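Desk mats: worth the money or just a big placemat?
Home Office Corner > Desks and Surfaces
11 replies

pinecone_relay
Started this thread Thursday

So I finally caved and I'm shopping for a full-size desk mat. My desk is a white top from Fistamel and it shows EVERYTHING. Coffee rings, pencil marks, the gray smudge where my left wrist sits all day (gross, I know). I've been wiping it down every night and I'm over it.

I'm stuck between the felt one from Auer and the fake leather one from Prikesis. The Prikesis is more money but my sister-in-law has one and it looks great. Do these things hold up? And what color would you get on a white desk? I was thinking black, but I have two cats and one of them is mostly white fluff.

dorsal_fin
Do not get black with a white cat. I repeat, do not. I had a black felt mat for 2 months and it looked like a sweater by the end of week one. I was running a lint roller over my desk before video calls.

Go for something in the brown or tan family. Crumbs hide, fur hides, and it's easier on the eyes than bare white when the sun comes in. I used to get a headache every afternoon from the glare and didn't put it together until I covered the desk up.

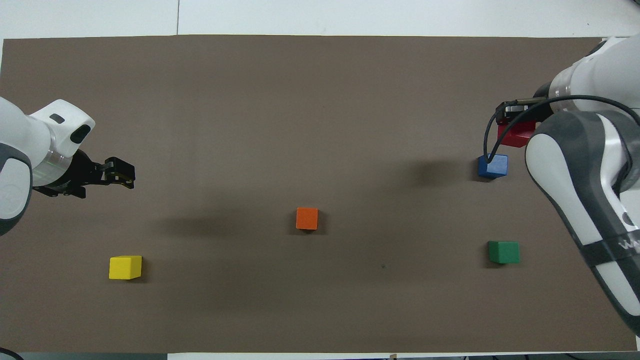

The other thing is size. Measure your desk and then go a little smaller on every side. I bought mine dead even with the edges and it caught my sleeves every time I sat down - the front corner started curling up in no time. Leave yourself a border and it stays flat.

mugwort77
Going to disagree on felt in general. Felt is a crumb magnet no matter what color it is, and you can't wipe it. I spilled ramen broth on mine and that was the end of that mat. Fake leather, every time. Damp cloth, done.

dorsal_fin
I mean, don't eat ramen on it?

mugwort77
I work from home, where else am I eating ramen

tallgrass_b
I've got the Prikesis, the big one. It's fine! It did smell like a new shower curtain when I unrolled it, so I hung it over the porch rail for a weekend. Also it came rolled up tight and wouldn't lie flat, so I flipped it over and put cookbooks on the corners overnight. Good as new in the morning.

My one gripe is that it gets cold. In winter my forearms hate it. Felt is nicer for that, I'll give dorsal that much.

pinecone_relay
Oh, the cold thing is a real point, my office is over the garage and it's freezing up there. Hmm. Does anybody write by hand on the fake leather? I do a lot of notes on loose paper and on the bare desk my pen skips all over.

tallgrass_b
Writing on it is great. Soft but not squishy. If you press hard with a ballpoint you'll see the line for a few minutes and then it goes away. Mostly.

overcast_lou
Contrary opinion: skip the mat. Your desk is a desk, let it get dirty. I have had the same white top for years and a melamine sponge takes off anything, pencil included. Meanwhile everyone I know with a mat has a nasty line of dust living under the edge of it.

mugwort77
Careful with those sponges, they're basically very fine sandpaper. I dulled a patch on my old desk and it picked up stains twice as fast after that.

overcast_lou
Never happened to me, but OK.

dorsal_fin
Lou's right about the dust line though. I lift mine up when I change the calendar page and wipe under it. Takes a minute.

pinecone_relay
OK, update! I ordered the Prikesis in the brown, one size down from the full desk. I'll wear a hoodie for the cold forearms. If it's awful I've got until the end of September to send it back. Thanks, everybody - I'll post again once the cats have had a chance to judge it.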